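Bench inspection checklist, PC disassembly and reassembly trials
Plaltusel project, Filisis lab, with comments from the November round 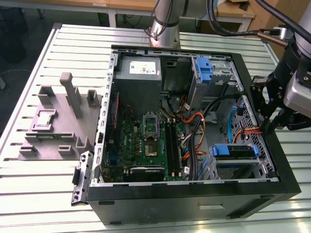

Before the power goes on

1. Tower on its side, open face up, all feet clear of the table slots. OK.
Comment: Please give it a gentle push with the flat of your hand. If it slides at all, the taught positions are off and you may as well start over (I've done this more than once, and it's a long afternoon!).

2. Mains lead out of the power supply, and left out. OK.

3. Loose cables inside the case checked against the gripper's path. OK, with a note.
Comment: The orange and red loop below the drive bay is the one I fuss over. We don't tie it back, as the whole point of the method is that the arm copes with an ordinary messy computer, but do look at it before every run.

Parts tray

4. Processor flat in its square cradle, memory module seated in both slotted supports. OK.
Comment: Lovely to see how well the gray holders are doing. A crooked module used to be our most common cause of a failed pick, back when we laid parts on foam.

5. Processor socket empty and retention frame raised before an insertion trial. OK.
Comment: Use a torch and look straight down. Bent pins are miserable to find afterwards.

Arm and gripper

6. Finger joints move freely, no grit. OK.

7. Force limit set to 30 newtons for memory, 18 for the processor. OK.
Comment: Lisum, our control program, goes back to its default values after a restart, so read the numbers off the screen even if you set them yourself an hour ago.

8. Emergency stop pressed and released once. OK.

Records

9. Trial count carried forward. OK.
Comment: We're at 3,801 attempts, and 1,332 of those used the Aydoğan search, where the part is moved in a small spiral until it drops into place. It's slower than going straight in, but it jams far less on memory slots, and I've become quite fond of it. The processor results are still too mixed to say much.

10. Failed attempts written up the same day. NOT DONE, two missing.
Comment: I'll fill these in after lunch.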